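Progress report, November
Review of the Onari hand-held gripper kit
Prepared by Lama Nseir for the Clallham equipment fund

We're well past the halfway mark and I'm really pleased with how this is going! The kit you paid for (two Onari grippers, the marker cubes, the head camera and a year of the Nalik software) has been in use since the start of the month, and we now have 446 recorded demonstrations that passed the software's checks. The plan for this stage was 177.

Setup was the nicest surprise. A new person can be recording within 30 minutes, and that includes calibration. The grippers feel good in the hand, and people get the hang of the trigger fast.

Two things still bother us. Tracking drops when one cube passes behind the other, and we lose a few takes each session that way. The cables on the body harness also catch on chair arms, so I've asked Onari about a shorter set.

Our current task is packing small items into a lidded box, one hand at a time and then with both.

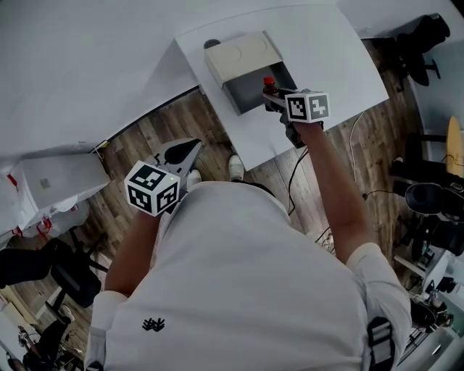

Short tasks like these give us the cleanest data so far, and the first policy trained on them is already running on the Chang arm. It's slow, and it fumbles round objects, but it gets there more often than I expected.

Spending stands at just over $4000, all within budget. Next up are longer tasks with both hands, then a second round of training. I'd also like to keep the kit through the spring, and will send a separate request for that.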